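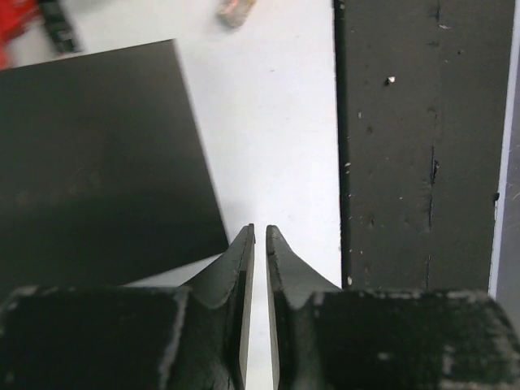
How to get a small youth exchange off the ground

2/4/25

I've now helped run two youth exchanges at our community centre in Hastavside, and every few weeks somebody emails to ask how we did it. So I've written it all down (mostly so I can send people a link!).

Start with a partner, before you think about money. Ours was a youth club in Callanlow, and we found them through a language teacher who had moved between the two towns. Have a proper video call early on. Ask what their young people care about, how old they are and whether they've travelled before. If the call is hard work, the week will be too.

Next, pick one theme and keep it small. Our first plan was "identity, culture and the future of Europe", which sounded lovely and meant nothing at all. In the end we went with food and family stories and everybody had something to say.

Then sort your dates. We chose August, and I'd think twice about that now. School's out, yes, but half the families were away and the hostel put its prices up. Ask the parents first.

Now the form-filling. Most funders want a day-by-day timetable, a budget and a page on how the young people helped with the planning. Let them help for real. We stuck a blank timetable on the wall and handed out pens, and they cut my three-hour workshop on day one down to forty minutes. They were right, too.

For the budget, get written quotes for travel and beds, then add a line for local buses. I forgot it the first time and it cost us 254 pounds out of the tea fund. Ouch.

Consent forms take ages. Send them early, in both languages, with allergies and medicines on the same sheet as the emergency numbers. I keep a paper set in my bag as well, and one stays at the centre.

On the first evening, don't do speeches. Feed everyone and play something silly. We played Cavalcanti, a card game the Callanlow lot brought with them, and I still don't understand the rules, but by ten o'clock they were all shouting at each other quite happily.

Keep one afternoon completely empty. They'll be tired, you'll be tired, and somebody will need to do some washing.

Write your report within two weeks of getting home, while you can still read your own notes. Receipts go in date order, in one envelope per day.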